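Storing a two-piece rod in a cabinet over the winter
Posted in Rods and Reels, Tivemari Anglers Help

I own a 2-piece graphite fly rod from Groranmont and intend to put it away until February. The maker's leaflet says to store it dry and without tension, but does not say whether it should remain in its tube. I would be grateful for advice.
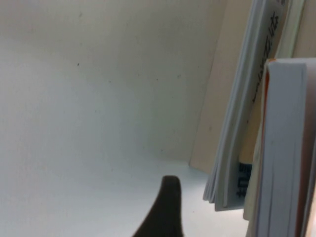
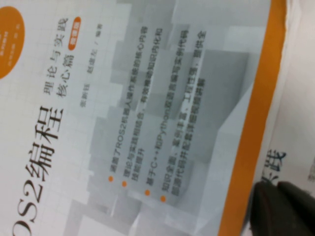

The cabinet stands in a heated room. The rod would be stored for 3 months, and the tube has a screw cap.

Abera
The tube is acceptable, provided that the rod and its cloth bag are fully dry before the cap is closed. Members are advised to leave both in open air overnight. The sections should be taken apart and the cork wiped with a damp cloth, then dried. A rod should not be left leaning in a corner — a steady bend over a long period may leave a set in the tip.

Cakasard
I keep 20 rods in tubes and have had no trouble. Loosen the cap.

Tivemari Help Desk
The above advice is sound. Please also remove the reel and store it separately with the drag backed off. Questions on warranty should be addressed to the maker.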